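트레이 정리 로봇 팔, 드디어 예산표에 올라갔어요

지난 몇 달 동안 제가 만나는 사람마다 붙잡고 떠들었던 그 얘기, 이제 소식으로 전할 수 있게 됐습니다! 저희 빔엘(Bimel) 어린이 급식 지원센터가 상차림용 로봇 팔을 들이는 쪽으로 장비 계획을 확정했어요. 아직 계약서에 도장을 찍은 건 아니고, 올해 장비 예산에 정식 항목으로 넣은 단계예요. 그래도 작년까지는 '기타 검토' 칸에 한 줄로 적혀 있던 걸 생각하면 저는 꽤 신납니다.

1월에 처음 견적을 받았을 때는 솔직히 좀 막막했어요. 업체 세 곳에 같은 요청서를 보냈는데 돌아온 견적서 모양이 전부 달랐거든요. 어디는 팔만 적혀 있고, 어디는 그리퍼랑 손목 카메라까지 한 묶음이고, 또 어디는 설치비가 맨 뒷장 각주에 숨어 있고요(이거 찾느라 저녁을 굶었습니다). 결국 구매 담당 Thoa Đào 씨가 항목을 전부 뜯어서 한 표로 다시 맞췄고, 그제야 비교가 되더라고요. 최종 후보로는 Hondix와 Plirnness 두 곳이 남았습니다.
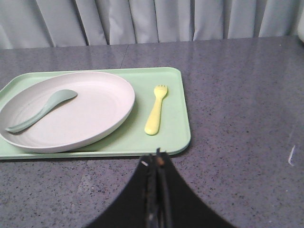

센터 시험 주방, 2024년 4월 22일

연두빛이 살짝 도는 민트색 트레이에 둥근 접시, 그리고 어린이용 숟가락과 포크. 저희가 로봇에게 맡기려는 일은 딱 이 정도 크기예요. 숟가락은 접시 안에, 노란 포크는 접시 옆 트레이 위에 놓여 있죠. 어른 수저보다 손잡이가 통통하고 둥글둥글해서, 견적을 비교할 때도 그리퍼 손가락을 어떤 걸로 할지가 제일 오래 걸린 항목이었어요. 얇은 손가락이면 포크 옆으로 파고들기는 좋은데 둥근 손잡이를 잡았을 때 돌아갈까 봐 걱정이고, 넓은 패드를 붙이면 이번엔 접시 테두리에 걸릴 것 같고. 그래서 이번 계획에는 교체용 손가락 네 벌을 처음부터 넣었습니다. 나중에 따로 사려면 결재를 또 올려야 하니까요, 그건 정말 피하고 싶었어요.

돈 얘기도 해야겠죠. 소모품과 정기 점검을 합친 첫해 유지비는 1,925만 원으로 잡았습니다. 본체 값은 협상 중이라 여기 적지 못하는 점 이해해 주세요. 사실 저는 유지비를 훨씬 낮게 불렀었는데, 설비를 맡은 Lâm Ngô 씨가 제 표를 보더니 "케이블이랑 패드는 한 번 사면 평생 쓰는 줄 아세요?" 하고 빨간 펜으로 쫙 그었어요. 다시 계산해 보니 Lâm 씨 말이 맞아서 군말 없이 고쳤습니다. 교육비도 제가 빼먹었던 걸 이때 같이 넣었고요.

구매가 나을지 임대가 나을지는 아직도 의견이 갈려요. 임대는 계약 기간이 3년인데, 중간에 식기 규격을 바꾸면 재설정 비용을 누가 내는지 조항이 애매합니다. 저는 구매 쪽이고 Thoa 씨는 임대 쪽이에요. 점심때마다 이 얘기를 하는 바람에 옆자리 분들이 슬슬 자리를 옮기고 있습니다, 죄송해요!

주방 쪽 공사 계획도 같이 잡고 있어요. 조리대에 팔을 고정할지, 바퀴 달린 받침대에 올릴지에 따라 전기 배선이 달라지는데 이 부분은 Đinh 설비에 현장 확인을 요청해 둔 상태입니다. 받침대로 가면 청소할 때 옮기기는 편한데 매번 위치를 다시 맞춰야 한다고 해서, 저는 지금 고정식으로 마음이 기울었어요. 확인 결과가 오면 배선 항목 금액을 채워서 예산표 수정본을 센터 게시판에 올릴게요. 그리퍼나 식기 규격에 의견 있으신 분은 그 전에 저나 Thoa 씨한테 쪽지 주세요.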